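4. Mandatory Challengers and the Length of the Wait

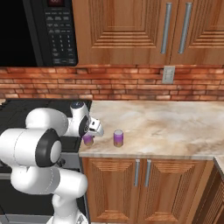 Figure 1. Robot arm over a marble countertop with two purple cans (computer rendering).

Reading time: 3 min

This section looks at how long a boxer ranked first by a sanctioning body waits before the title fight takes place. The rules set a deadline in each case, but they also leave room for exceptions, and most of the delay we measured comes from those exceptions. Our data set holds 1,188 ranking entries, from which we drew 21 cases where a fighter was named mandatory challenger and stayed in that position long enough to be followed to an outcome.

4.1 Case selection

A case begins on the day the sanctioning body names the challenger. It ends when the fight takes place, when the challenger accepts a different bout, or when the title is vacated. We left out interim titles. Babaei and Kazemi (the Illel study) counted them as full title fights, and this shortens the wait in their results. We think a challenger who wins an interim belt is still waiting, so the clock in our data keeps running.

Two coders, Omid Rezaei and Roya Yazdani, read the case files separately. Where they disagreed on an end date, the later date was used. Most disagreements had to do with fights that were announced, moved and then announced again under a new promoter.

4.2 Outcomes

Of the 21 cases, 10 ended in the ordered fight. In five, the title was vacated before a date was set. The other six ended when the challenger took a different bout, usually for more money and sometimes in another weight class.

The ordered fights did not all come quickly. Several went to purse bids, and a purse bid adds time even when both sides intend to fight. The winning promoter has to book a venue and agree on a broadcast slot, and the losing promoter may still have a say in the undercard. Where champion and challenger shared a promoter, there was no bid at all, and the fight was either made early or put off by consent. Step-aside payments were common in that second group. The amounts are rarely published and we did not try to estimate them.

Injury was the stated reason for delay in some files. We recorded the reason as given and did not test it. A medical letter was attached in only part of the files, and the sanctioning bodies differ on whether one is needed.

4.3 Promoter ties

The Zolard model treats the champion's choice as a simple one between the purse on offer and the risk of losing the belt. It fits the vacated titles fairly well. It does less well with the six cases where the challenger walked away, as it gives the challenger no outside offers. Sithole's version adds them, and we use that version in Section 5.

Neither model covers ties between a promoter and officials of the sanctioning body. Fighters bring up such ties often in interviews, and managers do so in private - one told us he had stopped reading the rankings. We coded a tie only where there was a written business record, such as a shared event contract. By that measure ties were too few to compare, and we make no claim about their effect on the wait.

4.4 Limits

The sample is small and leans toward the lighter divisions, where the Erkenetti archive is most complete. Heavyweight files were often missing the first letter to the champion, so a start date could not be fixed. Manouchehr Yazdani is now working through the paper records for those years, and any cases recovered will be added to the data set in January.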